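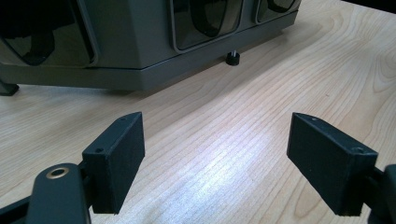
Teltix Accueil Projets Publications Données Contact

3. Collecte des démonstrations

3.1 Matériel

Les démonstrations sont faites de deux manières. Soit à la main, avec une pince portative que l'opérateur tient et déplace lui-même, soit à distance, avec le bras Flasow piloté depuis un poste voisin. Même géométrie de doigts dans les deux cas, même caméra, montée derrière les doigts et orientée vers l'avant. C'était la contrainte de départ : une politique apprise sur les images de la pince portative doit pouvoir tourner sur le bras sans recalage visuel.

La figure 3 donne le point de vue tel que le réseau le reçoit. Doigts noirs de part et d'autre, plateau en bois clair entre les deux, appareil gris foncé en retrait sur la table. Pas de recadrage. Nous avions d'abord masqué les doigts dans les images d'entrée, sans gain, et abandonné.

Figure 3. Vue de la caméra embarquée, pince portative. Les deux patins sont séparés, aucun objet saisi. Reflet de l'éclairage sur le plateau, entre les doigts.

Les patins sont des blocs rectangulaires à bord supérieur biseauté. Remplacés en cours de campagne après usure des faces internes ; les séquences d'avant et d'après remplacement sont étiquetées séparément. L'ouverture des doigts est lue sur un codeur placé à l'articulation, échantillonnée en même temps que l'image. Retard constant entre les deux voies, corrigé au prétraitement.

3.2 Protocole

Deux sites, Trevdale et Gough. Au total 170 démonstrations à la main et 58 par télécommande. Le déséquilibre est voulu en partie seulement : la télécommande demande plus de préparation, et le poste de Gough n'a été disponible qu'en décembre. Les opérateurs reçoivent une consigne écrite courte, toujours la même. Pas de démonstration modèle montrée avant, pour ne pas uniformiser les gestes.

Chaque séquence suit le même déroulement. Départ pince ouverte, au-dessus de la table. Approche. Saisie, dépose, retour au-dessus du plateau. L'opérateur appuie sur la gâchette pour fermer, relâche pour ouvrir ; aucune autre commande. En télécommande la gâchette est reportée sur la poignée du poste, course identique, mais sans retour d'effort. Les hésitations sont gardées. Une démonstration n'est écartée que si l'objet tombe hors de la zone de travail, ou si la localisation de la pince est perdue pendant plus de 40 images consécutives.

Après ce tri il reste 154 démonstrations à la main. Côté télécommande, rien d'écarté. La pose du bras vient des codeurs articulaires et ne se perd pas, alors que celle de la pince portative est estimée à partir de l'image.

3.3 Reflets et surfaces

Premier problème rencontré, les reflets. Le plateau est lisse, l'éclairage vient du plafond, et une tache blanchâtre apparaît au milieu du champ, justement là où se fait la saisie (figure 3). Le veinage du bois est en partie délavé à cet endroit. Or c'est surtout sur ce veinage que s'appuie le suivi visuel quand la pince est basse et que le reste du décor sort du champ. Les pertes de localisation se concentrent d'ailleurs dans cette phase, pince basse, déplacement lent.

Trois corrections essayées. Exposition réduite : le suivi tient mieux, mais les doigts, déjà très sombres, se confondent avec les zones d'ombre et le réseau juge mal la fermeture. Filtre polarisant : efficace pour une seule orientation du poignet, donc peu utile ici. Augmentation des données avec taches claires synthétiques, placées au hasard sur l'image : retenue. Elle ne change rien à la localisation, qui se fait en amont, mais la politique devient nettement moins sensible à la position des lampes.

Les faces vitrées ou brillantes au second plan posent une difficulté voisine. Des reflets s'y déplacent avec la caméra et donnent de faux points d'appui. Un rejet par cohérence géométrique en élimine la majeur partie. Le reste n'est pas traité.

3.4 Main ou télécommande

Les gestes ne sont pas les mêmes. À la main, trajectoires courtes, poignet très mobile, fermeture souvent déclenchée avant l'arrêt complet. À distance, l'opérateur décompose : translation, puis rotation, puis fermeture. Arrêts fréquents juste avant le contact. Une politique entrainée sur le mélange brut hérite des deux styles et alterne parfois de l'un à l'autre au milieu d'un essai, ce qui se voit à une sorte de temps mort au-dessus de l'objet.

Nous ajoutons donc une variable de mode en entrée, fixée à « main » au moment de l'exécution. Les arrêts disparaissent presque tous. Les séquences télécommandées restent utiles malgré tout, surtout pour les poses en limite d'espace articulaire : un opérateur qui tient la pince portative ne sait pas ce que le bras peut atteindre, et certaines de ses trajectoires sont inexécutables telles quelles. Elles sont filtrées par cinématique inverse avant l'apprentissage, avec une marge sur chaque axe.

La fatigue est un point que nous avions sous-estimé. La pince portative pèse sur le poignet en fin de séance, et les approches deviennent plus basses, plus rasantes. Pauses imposées à partir de la deuxième semaine à Trevdale, dès le début à Gough. L'effet sur les trajectoires n'a pas été mesuré séparément, les deux sites différant aussi par la hauteur de la table et et par l'éclairage.

3.5 Format

Images, pose de la pince, ouverture des doigts et mode sont enregistrés dans un fichier unique par séquence. Horodatage commun. Les séquences écartées sont conservées à part avec le motif du rejet. Le découpage apprentissage/validation se fait par opérateur et jamais par séquence ; les résultats de la section 4 utilisent tous ce découpage.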